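Donilau two-arm bench cell
Item 529 - demo unit, open day price on request

Reach per arm: 900 mm
Arms: 2
Grippers: included
Patience: supply your own

We ran the Donilau at the Bromcombe open day, where it spent the afternoon on small electronics and drew more of a crowd than the sandwiches. Lead time is 25 days, longer in December.
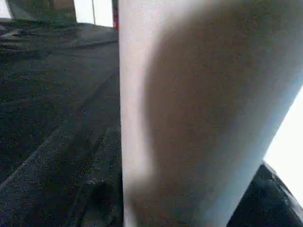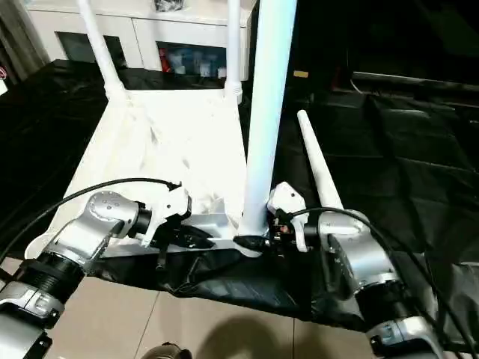
Customer comments (1)
Sowerby Repairs: Does the price include setup, or is that extra like it was with the Dutwood?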